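Plusside Two-Finger Hand Gripper, reviewed after one winter
Reviewed by Noeline Bolger
Verdict: good hand, bad temper

I bought the Plusside in February to collect laundry folding runs for a small arm we keep going at Plutosbridge. You squeeze the handle, the fingers close, the software writes down how far. For $885 I expected the squeeze and the number to agree with each other. For the first stretch they did.

Setup is painless. The case is decent, the manual is short and was clearly written by someone who had used the thing. The handle suits a medium hand. Mine is small, and by the end of a session I was holding it like a leaf blower.

Then came the fault. At run 74 the log began reporting the fingers closed when they were wide open. It didn't do this all the time, which I could have lived with. It did it on long reaches, usually when I was stretching for the far sleeve of something, and then it would recover and behave perfectly while I stared at it. I recalibrated. I changed the cable. I reinstalled the driver, which is what you do when you have run out of ideas and want to feel busy.

Support was polite. Their first suggestion was that I was squeezing wrong. Their second was a firmware update, after which the fingers were reported closed on short reaches too. A very patient person at Athanasiadis, the dealer I bought it from, finally had me wiggle the connector under the handle with the live readout open. The number jumped like a frog. The plug has no strain relief at all, so every time you reach and the cable pulls, the contact lifts a hair and the position drops to zero.

If this only spoiled recordings I'd call it a nuisance. But we had already trained on that batch, and the arm had learned that "closed" sometimes means "open." On its first supervised try it shut its fingers on the edge of the mattress and kept pulling, with great conviction, until I hit the stop. Nothing broke. The bed moved. I have since moved the stop button closer to my chair.
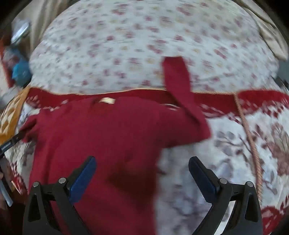 Clothes are a harsh test in any case. A long sleeve gives you a lot of places to grab and most of them are wrong, and a patterned blanket underneath doesn't help the software any. When the readings are honest the grip itself is very nice, and I have no complaints about the pads.

Dealer replaced the unit under warranty. The new one has the same plug. I fixed it with a zip tie and a loop of slack, and it has behaved since – touch wood. The Nomari I used before was uglier and heavier, and its connector screwed in.

What I'd like from Plusside is a clamp on the cable and a warning when the reading drops to zero in one step. Neither seems like a big ask at this price.

2 stars as shipped. Add one if you own zip ties.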